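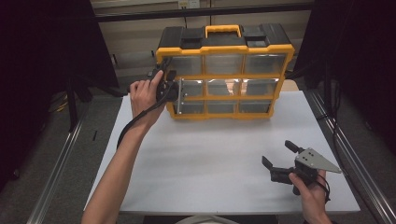

For a long time, my screws lived in glass jars. In September I moved into this apartment, and the jars came with me, wrapped in towels, and two of them broke in the stairwell. I picked up wall plugs until evening. After that I decided to buy a real parts organizer, with a handle, so the next time I can carry everything in one hand.

I looked at one from Durkeo, which had many very small drawers, but I do not build watches. I wanted fewer drawers and bigger ones. The yellow and black one that I bought has nine, in three rows, and they are clear, so I do not need to open every one to find a hook. On the top there are also molded recesses in the black lid. I think I will put there the pencil and the tape measure, if they fit.

Before filling it I made a plan on paper. This took me longer than I want to admit. My first plan was by size: small things on top, big things at the bottom. I wrote about it here last week and asked for opinions.

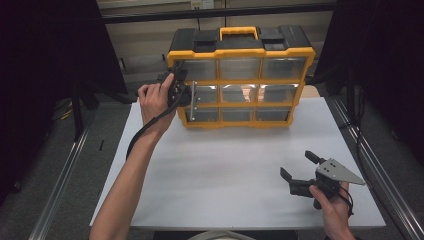 Naa Atinga wrote to me that sorting by size is a mistake, and that I should sort by job. Everything for hanging pictures goes in one drawer, everything for the bicycle in another. "You never go looking for something of 12 millimeters," she wrote, "you go looking for the thing that holds the shelf."

I thought about it for two days and I must agree with her. So the new plan is by job. The bottom row is for heavy things, because I don't want the case to fall forward when I carry it – hinges, brackets, the long screws from my old bed.

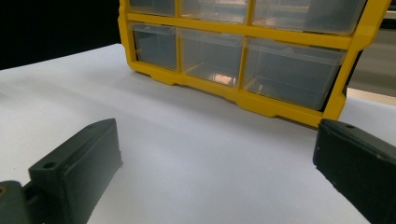
The middle row will be for the walls: plugs, hooks, picture nails. The top row is for electrical parts, the bicycle, and one drawer for things that I do not recognize. I allow myself up to 5 unknown things in it. If there is a sixth, one must go in the trash. 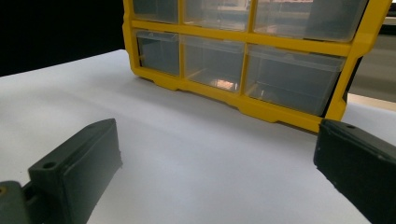
Labels are still a question for me. Paper ones look nice for a month and then the corners come up. A label on the front also covers the part where you can look inside, so maybe I will put them on the yellow dividers, if I can cut them narrow enough. I will try it on one row first and write again when I have a result.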